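Sunday, kitchen bench notes, afternoon

Started on the star cloth today, which I had been putting off all week. It had collected the usual drift of things — cleaning bits, packets, little sponges, bags scrunched into balls — and I had promised myself it would be clear before the Sturnilo samples came over from Jerier. I had set aside 26 minutes on the plan and ended up closer to twice that, mostly my own fault for stopping to read the backs of packets.

Order of work, for whoever does it next. Sponges first, and please keep the green ones with the scouring side apart from the plain yellow ones, as we use the yellow for the enamel and I don't want it scratched. Bottles together, lids checked. Soft plastic next, and then the bin, which always needs more room than I think it will. Cartons go in on end if they won't fold. I do like this job once I'm in it, there is something very restful about a cloth with stars on it coming back into view bit by bit.

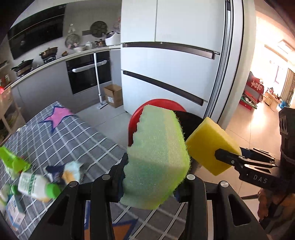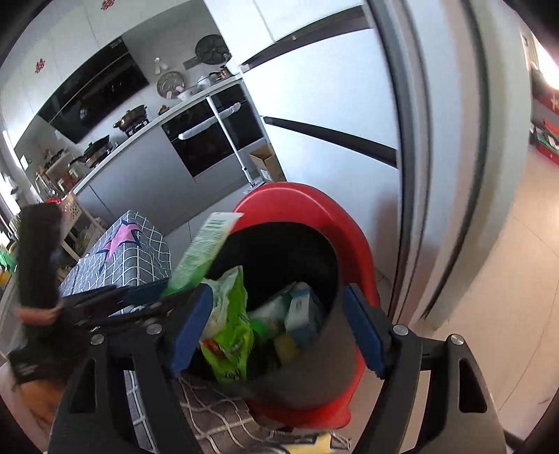
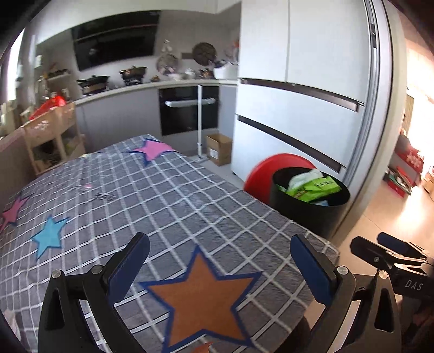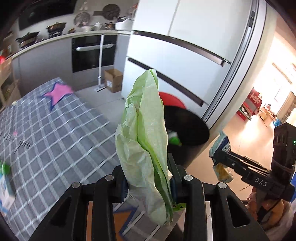

Sorting and clearing in the kitchen, grey check with the stars, fridge side.

Crumbs: a dry brush first and a damp cloth after, never the other way about (I did it the other way about in March and spent the evening picking paste out of the edging). The stars want going round gently, along the outline.

Stock, while I was at it. The Stindard bin liners are down to 19, so I have put another roll on the list. The 400 ml refill for the spray is in the cupboard, unopened, and should see us through the Fajardo job. We could do with 2 more scouring sponges, and I'd rather have the thick sort again — the thin ones went to rags in no time.

Still to do: wipe down the worktop by the oven, find a proper home for the wipes, and flatten the cardboard. I also want to try a smaller bag for soft plastic, hung somewhere handy, so it stops taking over the bin. Kettle on at half past four and left it there for the day.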